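# Brenda Espinoza on "Cinton," night shoots and the ferry that wouldn't start

I got Brenda Espinoza on the phone at nine in the morning on a Tuesday, and she was already on her second breakfast.

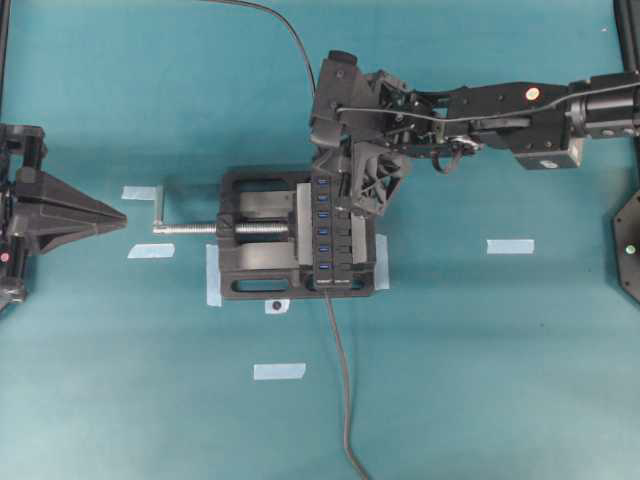
"I eat when I'm nervous and I eat when I'm happy," she told me, "so this month has been a lot of toast." She has reason for both! *Cinton*, her second feature, opens in April, and it's the kind of small, sweaty thriller I'd been hoping somebody would make again.

Quick setup if you missed the trailer. Plora (that's the character, played by a newcomer Espinoza found in a community theater) works the last ferry of the night out of a dying river town. A passenger gets on with a cooler and doesn't get off. By sunrise three different people want the cooler, and one of them is her father.

I asked where the idea came from, expecting a childhood story, and got a parking ticket instead. "I was at city hall arguing over a fine, and the man ahead of me was trying to report a lost boat. A whole boat. I went home and wrote 24 pages and never paid the ticket."

The script went through a lot after that. The first full draft had a romance, a flood and a dog. Joaquín Bustos, who plays the father and also co-produced, talked her out of the flood. "Joaquín can do a budget in his head. He read it on the couch and just said, 'Water, no.' And I said, it's a movie about a ferry!"

They shot in Tremammont over 24 nights, and she still sounds tired when she talks about it. The ferry was a real one, retired, and its engine quit on the second night, so most of the crossing scenes were done with the boat tied up and the crew rocking lights past the windows. I've seen the movie twice and I didn't catch it. She laughed for a good long while when I admitted that.

What I did catch was Bustos. He barely speaks for the first hour, and then there's the kitchen scene, which I won't spoil, except to say I stopped taking notes. "We did it four times," Espinoza said. "The one in the movie is the first. The other three were me being scared of how good it was."

*Cinton* played a festival room with 215 seats last fall, and Niskanen, the distributor, picked it up that same weekend. Now it's going out to some 300 screens. She finds this hard to picture. "My first movie played in one theater, and my aunt bought most of the tickets."

Next up is a comedy – "no boats, no night shoots" – that she's writing with Bustos. It has a wedding in it. He's already asked her to cut the band.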